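2 min read

We use cookies to remember your settings and see which stories get read. Accept all | Manage choices

The Skerkden repair morning is staying put

Good news for anyone with a dead toaster in the cupboard under the stairs! The monthly repair morning in Skerkden, which looked like it was going to lose its home this spring, has been given another 20 months in the old Oláh bakery on the corner by the bus stop. I had the email from the landlord forwarded to me last night and I may have done a small dance in the kitchen.

If you've missed all this, the bakery was sold over the winter and the new owners, Ovby, wanted to turn the front half into a showroom for kitchen worktops. Fair enough, it's their building. But it left the repair lot with a notice to be out by the end of May and nowhere to go that had enough sockets (the church hall has four, and one of those is behind the piano).

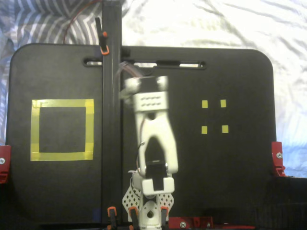

So a petition went round. I signed it in the chip shop, my mum signed it at the dentist's, and by the time it was handed in there were 157 names on it, which for a place our size is pretty decent. Ovby came back within a fortnight and said the showroom could go in their other unit, over in Grotau, and the bakery could carry on as it is for the same rent as before.

I rang Vilmos Lengyel, who has been mending people's radios there from the very first session, and he was chuffed. "I'd already started packing the screwdrivers," he told me. "Now I've got to find out which box I put them in." He reckons the morning gets busier every year, and that lamps and vacuum cleaners are still what people carry through the door most. He would also like it known that he does not do microwaves, so please stop asking him.

I went along myself for the first time in the autumn with a hairdryer that smelled of burning. It took a very patient woman with a head torch about half an hour, most of which was getting the case open, and it's been fine ever since. I gave a couple of quid and had a slice of lemon cake. I'd have spent a lot more on a new one, and the old one is a nice green that you can't get now.

There's one change to know about. The back door on the yard side will be shut while Ovby have the drains looked at, so everybody needs to come in from the street. There's a step there, quite a high one, and they're getting a ramp made for it. Until it arrives, ring the bell and somebody will come out to you and take your things in, or do the repair at the table by the door if you'd sooner stay with it.

Also, the tea is going up to 50p. I know!
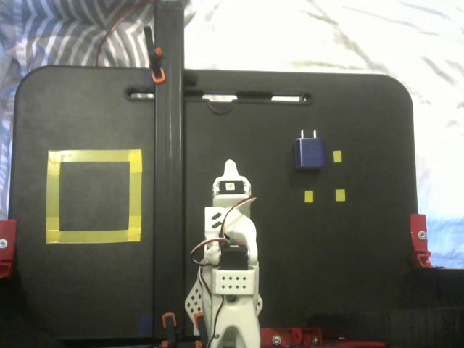 When to go and what to bring

The next session is on 21 May 2022, from ten in the morning until 2, with last repairs taken in at one. You don't need to book for small things. For sewing machines, send a message first, as they only have room for a couple at a time and there's usually a queue.

Bring the lead, the charger and any bits that have dropped off, even if you think they're rubbish. If you've still got the instructions, bring those too. Give things a wipe before you come, especially toasters, and empty the bag if it's a vacuum cleaner. Limit is 2 items each so that everybody gets a turn.

They're after a few more people who can sew, and anyone who knows their way round a bike gear. You can just turn up and say so at the front table. I'll be there from ten with a kettle that won't switch itself off, so come and say hello.

Get stories like this in your inbox every week. Enter your email address to sign up. You can unsubscribe at any time.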